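Notas para la charla: «¿Medieval según quién? Comprar réplicas sin tragarse el folleto»
Biltgate, sala pequeña. Lunes por la tarde.

Arranque. No saludar demasiado. Preguntar quién ha comprado alguna vez una hebilla, una fíbula o una vaina anunciada como «auténtica réplica del siglo XIV». Esperar a que levanten la mano. Preguntar después quién pidió la referencia de la pieza original. Pausa larga.

Tesis, dicha despacio: en este mercado la palabra «réplica» no obliga a nada. Se vende con ella desde la copia cuidadosa de un hallazgo publicado hasta un adorno que alguien dibujó una tarde mirando una película. El precio tampoco orienta mucho.

Bloque uno: las hebillas

Contar lo del catálogo de Drurnunley. Edición de mayo, 1.435 artículos, de los cuales 962 llevan la etiqueta «histórico». Pregunté por correo qué criterio seguían. Me contestaron que «el aspecto general». Leer la frase tal cual y no comentarla.

Explicar la diferencia entre basado en, inspirado en y copia de. Usar el ejemplo de la hebilla de doble lóbulo: la forma existe, el tamaño que se vende no se parece al de ningún hallazgo que yo haya podido consultar, y el acabado envejecido se lo dan con ácido. Si alguien objeta que a tres metros no se nota, darle la razón. A tres metros no se nota casi nada, y por eso conviene decidir antes para qué se compra.

No enredarse con el latón. La última vez se me fueron diez minutos en las aleaciones y perdí a la mitad de la sala. Si preguntan: composición variable, pocas piezas analizadas, desconfiar de quien diga «el bronce medieval» en singular.

Bloque dos: el cuero

Aquí bajar el ritmo. Pasar las dos vainas por las filas, primero la barata. Que las huelan y que miren el canto.

Puntos que no quiero olvidar:
– Curtido vegetal no significa antiguo. Es una técnica en uso, y la etiqueta sola no dice nada de patrones ni de costuras.
– Cosido a mano: preguntar qué parte. Brennan lo pone en la ficha de todas sus vainas y en la mía la costura trasera es de máquina, con el remate hecho a mano por encima.
– Los motivos «celtas» en piezas del XV. Respirar hondo y seguir.
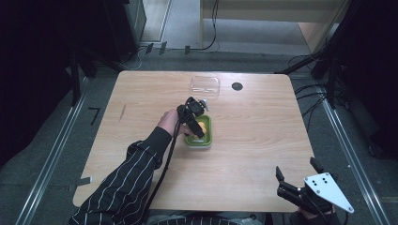

Pinza negra en la mano izquierda, sobre un recipiente verde con un objeto amarillo anaranjado.

Bloque tres: los certificados

Es la parte que más molesta, así que dejarla para cuando ya estén de mi lado. Dasgate incluye con cada compra un certificado de autenticidad. ¿Autenticidad de qué? El papel certifica que la réplica es una réplica de Dasgate. Leer el texto completo, son dos párrafos, y preguntar si alguien encuentra una fecha, un museo o un número de inventario. Yo no los encontré.

Matiz necesario, para que no me acusen de tenerles manía: la pieza en sí está bien hecha. Se la compraría otra vez. Lo que no compraría es el papel, y me temo que una parte del precio va ahí.

Tampoco soltar la cifra de siempre, la de que el 100 % de lo que se vende en las ferias es falso. Además de no haberla medido nadie, ¿falso respecto a qué? Si la repito, hago lo mismo que critico.

Bloque cuatro: qué preguntar al vendedor

Escribirlo en la pizarra, letra grande:
¿De qué pieza parte el diseño?
¿Dónde está publicada?
¿Qué se ha cambiado y por qué?

La tercera es la buena. Un artesano serio suele contestar encantado – que si la lengüeta original era demasiado fina, que si el molde no daba para tanto detalle – y el que no sabe cambia de tema y enseña otra cosa. No vender esto como método infalible. He dado con gente que contestaba de maravilla y se lo inventaba todo; lo supe al buscar la publicación.

Preguntas previsibles

«¿Y si solo lo quiero porque me gusta?» Pues cómpralo. Mi queja va con el anuncio.

«¿Qué taller recomienda?» Ninguno. Insistirán. Ninguno.

«¿Los grupos de recreación no filtran ya todo esto?» Algunos sí, otros copian lo que lleva el veterano, que a su vez lo compró en un puesto hace veinte años. Decirlo con tacto, que habrá veteranos en la sala.

Recoger las vainas antes de que se levanten.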